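Teaching laundry folding with two handheld grippers, thin straps keep slipping
Posted in: Robots at Home and Work

Eylül Erdem
Hello everyone, and thank you in advance for reading all of this! I joined a small project at Selten in the spring, and my part is recording folding and sorting by hand, so that the arm can learn from what I do. I have 200 recordings so far. Jeans and towels are fine, a child could do them. My trouble is anything with a strap or a loop. I pinch it, I lift, and half the time it slides away from me before I get to the bed. Should I throw those takes out? And is it better to grab the strap or the body of the garment? I go back and forth on this every evening.
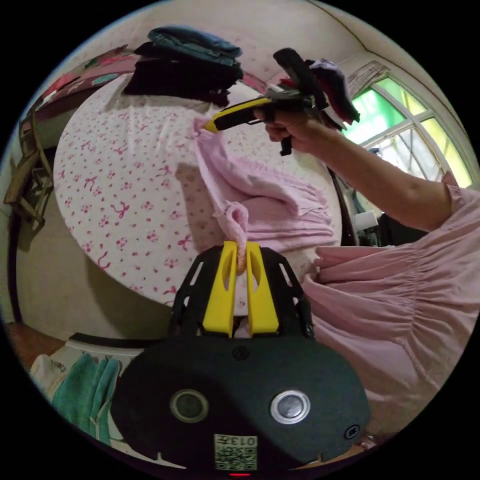

Elis, October

I've written the place and month because our lighting changes so much with the season, and somebody always asks. I was working with pink knit pieces and some dark things, with the folded jeans already stacked on the bed. I squeeze the trigger all the way every time, if that matters.

Necati Akbulut
Welcome, Eylül! I did this kind of work for two winters at Dönmez, mostly shirts and pillowcases, so I know that slipping feeling very well. Please keep the takes where you lose the strap and then calmly pick it up again. Ours got much better at recovering once we left those in (we had 31 of them, out of a pile of 929, and I wish we'd had more). Throw out the ones where you got flustered and started snatching at it. As for where to grab, I would take the body of the garment whenever you can reach it, a little below where the strap is sewn on, and keep the strap for when there is no other choice. Close the fingers slowly, wait a breath, then lift. It feels silly for the first 20 or so and then your hands just do it. Oh, and decide which hand lifts first and stick with it!

barnico_fan
check your finger pads, mine were worn smooth. wiped them and swapped one, way less slipping. no idea about the training side sorry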